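Meeting Notes | Operations & Safety
March - posted by Griet De Bruijn

Minutes, Lever Cell Fault Review

Present: Griet De Bruijn (chair and minutes), controls, simulation, maintenance, line supervision, and two people from Ludura by phone. Apologies from purchasing.

The meeting opened at 2:15 p.m. The notes from the previous meeting were accepted with one correction: the spare gripper fingers are on order from Kirkegaard and have not been delivered.

1. The fault

Controls went over the event again for those who were away. The arm in the Ruvau test cell was turning the lever to its end position when it kept pushing past the stop. The force limit should have ended the move and did not. The left fingertip cracked and the lever was bent near the post. No one was inside the guarding and no one was hurt. The operator used the emergency stop, and it worked as it should.

The cell has been locked out since then. Line supervision confirmed that the tag is still on the disconnect and that the key is in the supervisor's box.

2. Cause

The log shows that the force reading froze for the last part of the move. The controller went on using the last good value, which was under the limit, so it saw no reason to stop. Maintenance found a loose connector on the sensor cable and has replaced the cable. All agreed that a loose connector will happen again sooner or later, and that the real problem is a program that accepts an old reading as a new one.

Ludura asked whether the stop position had been set wrong. Controls checked it against the drawing and it was correct. Ludura accepted this.

3. Simulation work

Simulation has rebuilt the task in Sidance with only the arm, the gripper and the lever on its post. The guarding and the parts table were left out to keep the runs short. The gripper takes the bar at its far end, as in the cell.
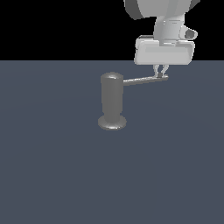

With the force reading frozen on purpose, the model went past the stop in 194 of 1,000 runs. In the rest, the fingers slipped off the bar or the move timed out first. Simulation warned that the slip results depend heavily on the friction value, which is a guess at present. Maintenance will supply a pair of worn fingers so the value can be measured.

Line supervision asked if gripping closer to the post would be safer. Simulation said it would shorten the travel of the arm but take more force to turn the lever, and did not recommend it. The grip point stays where it is for now.

4. Changes agreed

The controller will stop the arm if the force reading has not updated within 15 milliseconds. Controls will write this and simulation will test it before anything is loaded in the cell.

Speed over the last part of the lever travel will be cut by half. Line supervision noted that this adds about 2 seconds to the cycle and had no objection.

The sensor cable gets a locking connector and a strain relief. Maintenance will add the cable to the monthly check sheet.

There was some discussion of a mechanical slip clutch on the lever. Maintenance is in favor. Controls would like to see the software change tested first - the clutch would mean new parts and a new drawing. Left open.

5. Restart

The cell stays locked out until the new stop has been tested with the cable unplugged during a slow move, with the lever removed. Griet De Bruijn will sign the restart form after seeing that test in person. Ludura asked for a restart date and was told there is none yet.

6. Other business

The incident form still lists the old cell number. Griet will correct it and send it out again. The second shift had not been told why the cell was down, and line supervision will cover it at the start of shift today.

Actions
Controls: stale reading stop, draft to simulation.
Simulation: repeat the runs with the new stop and a measured friction value.
Maintenance: connector, strain relief, check sheet, worn fingers to simulation.
Griet De Bruijn: corrected incident form, call Kirkegaard about the fingers.

The meeting closed at 3:05 p.m. The next meeting will be called when the simulation results are in.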